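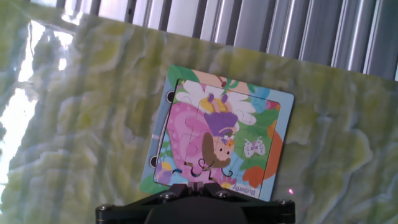
I finally retired my old tablet in June, after keeping it going for far longer than anyone with sense would have, and I have been meaning to write about its replacement ever since. I went with the Mumico, the 14 inch one, mostly for the screen (my eyes are not what they were!) and a little bit for the pen, which clips to the side and has only gone missing three times so far.

Setting it up took me most of an evening and two cups of tea. My notes came across beautifully, all 218 of them, but the calendar refused to budge until I signed out and back in again -- a trick I should know by now. The battery gets me through a full day of reading and recipes, and the speakers are lovely for the radio.

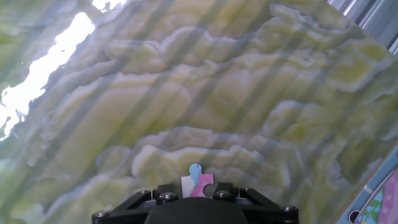
Laurinda Matos wrote to me that she sent hers back within a week, as the pen lagged whenever she drew quickly, and that she is much happier with her Drolel. I don't draw, so I hadn't noticed any such thing, but do try one in a shop first if you sketch. I'm off to look for a case now, preferably one with a loop for that pen.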